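I met the owner of Udilico at the back door of her shop in May, at 4 in the afternoon, which she'd told me was the only quiet spell she gets. She was taping a carton shut with her elbow on the flap, and she kept going while we talked (I don't think she stopped once!).

Udilico moves odd stuff for people – a grandfather clock, a box of jam jars, somebody's entire comic collection. She started out behind the counter at Zasa, a bigger outfit across town, and stayed there 14 years.

"I liked the customers and hated the forms," she told me. "So now I have my own forms, and I hate those too."

I asked what people get wrong most often, and she didn't have to think.

"Old boxes. They bring me a box that's been to Ohio and back and they want it to go again. The corners are mush. I tell them, buy a new one, it's cheaper than a new lamp."
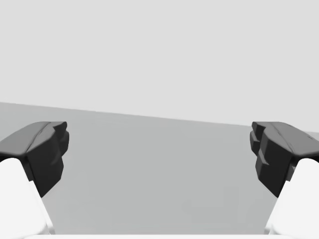
She's also got strong feelings about packing peanuts. She'd take crumpled paper any day, stuffed in tight, and she does a little shake test by her ear before anything gets a label. I tried it with a parcel of my own and she heard a rattle I couldn't hear at all. Out came the tape gun again.

## The big job

The one she's proudest of was a whole pottery studio, headed for a town called Geseo. It came to 2493 pieces, every one wrapped by hand, and the packing took 30 days.

"I was dreaming about bowls," she said. "My husband would say good morning and I'd say, is that glazed?"

Four pieces broke. She still remembers which ones, and she paid for them before the customer had even asked.

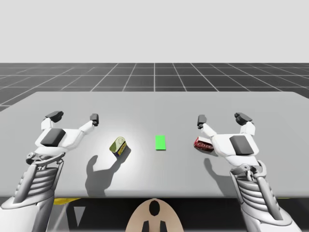

## What's next

She's been talking with Lu, a small freight firm, about sharing a truck for the longer runs. Nothing's signed yet. She wants pickup times she can promise to people, and they want fuller loads – so they're still going back and forth on it.

By then a man had come in with a floor lamp and no box, and she was already reaching for the tape measure.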